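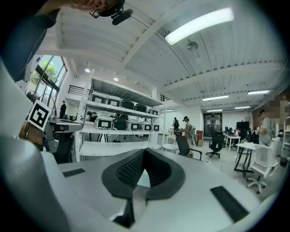

Photo: Esben Zoëga

Call for singers: the Niswood winter songbook project

Hi! I'm Lowri Howells, and I'm looking for people who'll sing with me this winter. You don't need to read music and you don't need a nice voice (mine cracks on anything above a C, and I've made my peace with that). What I do need is people who'll turn up, stand close enough to hear each other, and try a line again when it falls apart in the middle.

A bit of background, because I get asked. Two winters ago I was given a box of handwritten songs that used to be sung in the houses along Mahawong Creek. Some are hymns, some are work songs, and a good handful are plain rude. Most have a tune scribbled over the words, a few have only "sing as for The Drover's Coat," and I've spent far too many evenings trying to find out what The Drover's Coat was. If you happen to know, please write to me even if you have no interest in singing!

Last year a small group of us learned the easy ones in my kitchen and had a wonderful time. This year I want to do it properly - in a real room, with enough people for harmony, and with a recording at the end that we can hand over to the Trumdale library so the songs are somewhere safer than my hall closet.

So, who am I after? I have room for 20 singers. I'd love more low voices, since we had exactly one bass last time and whenever he had a cold the whole thing floated off like a balloon. Altos, you're always welcome, and sopranos too, though I'll warn you that the tune goes to the middle voices more often than not in these songs. You should be 16 or older. If you're under 18, have a parent or guardian send me a quick note as well.

I'm also hoping for one fiddle player and somebody with a squeezebox of any description. You'd be playing quietly under people who may be drifting flat, so patience matters more to me than speed.

We meet in the upstairs room at Niswood Hall, in the evenings, once a week, from seven until nine with a break for tea. There's a ramp at the side door and an elevator that is slow but does get there. Parking behind the hall is free after six. Street parking is fine too, only please leave the bakery's driveway alone, they load early and late and they have been very nice to us.

I teach everything by ear. I sing a line, you sing it back, we do that until it sticks, and then we add the next one. I'll have word sheets in large print, and I send out practice tracks so you can sing along in the car. Some people learn in one evening and some need the whole month, and I really don't mind which you are. If you've been in a choir with lots of folders and pencil marks, it may feel strange at first! Give it a couple of weeks.

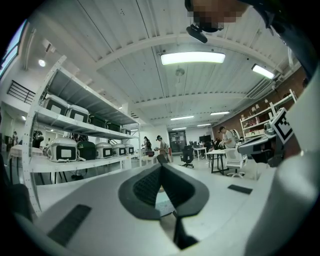

What it costs: nothing. We had a small grant from the Zokunness Fund that covers the room and the recording day, and I'm giving my own time. Bring a mug, and if you feel like baking something now and then I won't stop you.

What I ask in return is that you come to most of the rehearsals. People get sick, babysitters cancel, I know. But if you can already see that you'll be away half the winter, it would be kinder to the others to wait for the next round. The recording is in February and takes a full day, and I do need everyone there for that one. We'll feed you lunch. After that there's an informal evening for family and friends, and singing at it is completely optional.

One more thing about the recording: your name goes in the notes unless you tell me to leave it out, and nobody gets paid, me included. The library will let people listen for free. I'll send you the permission form before we start so you can read it in peace, and if anything in it bothers you, just call me and we'll talk it through.

There's no audition. I would like to meet you first, though, so I'm holding 3 open evenings where you can come along, learn one short song with us, and decide if I'm bearable. You only need to come to one. Bring a friend if walking in alone sounds awful - I'd do the same.

To sign up, send me an email by 27th September with:

Your name and a phone number
Whether you think you sing high, low, or have no idea (no idea is a perfectly good answer)
Any instrument you play
Anything that would make it easier for you to take part, such as a chair close to the front or a ride from the Trumdale side

I'll write back to everybody, even if it takes me a few days. If we fill up I'll keep a waiting list, and places do open up once the dark evenings set in and the couch starts looking good. Low voices, I'm looking at you. Please write!

Lowri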